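Two arms, one butterfly cell, and a target of 300 examples

7th June

I've been spending my mornings next to the new two-arm cell at Solanki, where we've started gathering examples for Jekunon, our learning system for fiddly two-handed jobs. Every example is a person steering both arms through a bit of tidying or passing while the joints and cameras get recorded together.

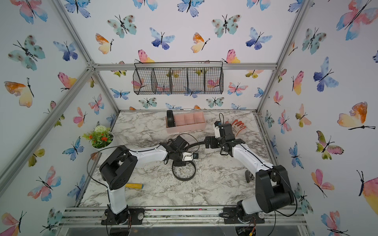

Both arms at work in the Solanki cell, with a black loop hanging from the left gripper.

We've got 135 good ones so far and want 300 before the first proper training run (fingers crossed!). Bendy things are the slowest by miles. They never sit the same way twice, so we keep the awkward goes in as well as the smooth ones.
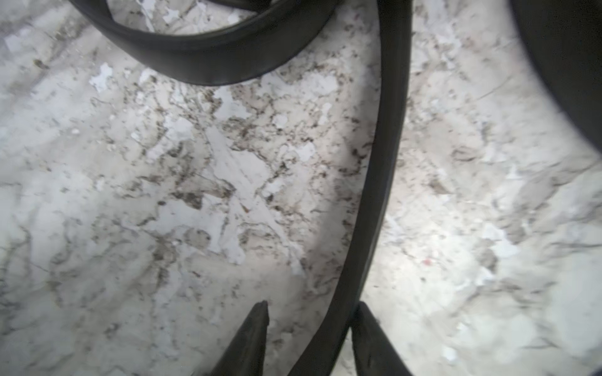

The wrist views have been a lovely surprise. I'd expected the fixed camera to do most of the work, but when I go back to check an example it's the close-up I open first. Belton is handling the storage, and they've asked us to trim each recording before it goes over.

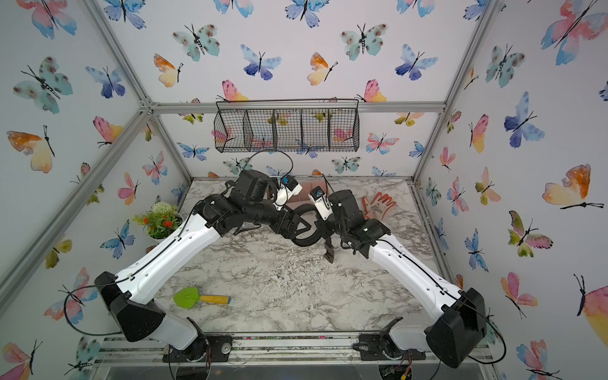 Passing things between the grippers is my favourite bit to steer, and also where I make a right mess of it. My record is six clean goes in a row, and then I got cocky.
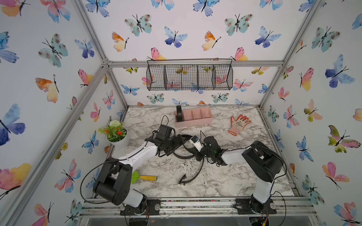

Next up, the team at Harovska will set up a matching cell and add their own examples to ours. They've promised us plainer wallpaper, but I'm rather fond of the butterflies.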